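Flalside save, notebook, May 8, 2001

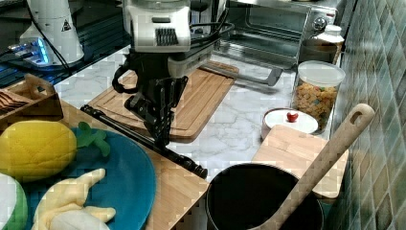
Counter with the cutting board and toaster oven.

Picked the save back up after the weekend. Season three, transfer window shut, squad at 30 with two still out on loan. Patch went on last night and the old save loaded without complaint, so no need to restart from the November backup.

Marchetti's move went through before the deadline. Dandby wanted the whole fee up front and I got them down to installments over two seasons, with a clause that pays them more if he reaches 12 league goals. Wages are higher than I wanted. Cristian says I should have waited for the contract to run down. He may be right, but Miltdale had already bid and I didn't want him going there.

Tried three setups today, same fixture each time, reloading from the same point:

Setup A, flat 4-4-2, normal pressing. Lost 1-0. Midfield too far from the forwards, long balls coming straight back.

Setup B, same shape, right winger tucked in. Drew 1-1. Better on the ball. Left back tired badly after the hour and the goal came down his side.

Setup C, 4-3-1-2 with Marchetti behind the strikers. Won 3-1. Two of the goals were from corners, so I don't read much into it.

One run each is no use. Sizwe ran his version of C over a full season on his machine and finished seventh, which is where he finished with A. He had a weaker keeper, though. Asked him for the file so we can swap the keeper and run it again.

Training: moved the under-21s to the light schedule. Injuries were up to 7 at once in the winter and I think the heavy schedule did it. Leave it alone for a month before judging.

Editor notes. Huiling found the attendance bug. Flalside's ground is set at 668 seats in the database, should be a lot more, somebody dropped a digit when the lower divisions were typed in. It explains the gate money. Arif has the corrected file. It only takes effect in a new game, so this save stays poor.

Uthai wants to take over Miltdale in the network game. Fine with me, but then the Marchetti business has to be replayed with him bidding, and he will overpay.

To do
Get Sizwe's file
Run C ten times, away fixtures as well
Check whether the goals clause counts cup games
Sell the second keeper, or loan him to Dandby if they still need one
Left back. Nothing in the reserves. Ask Cristian who he used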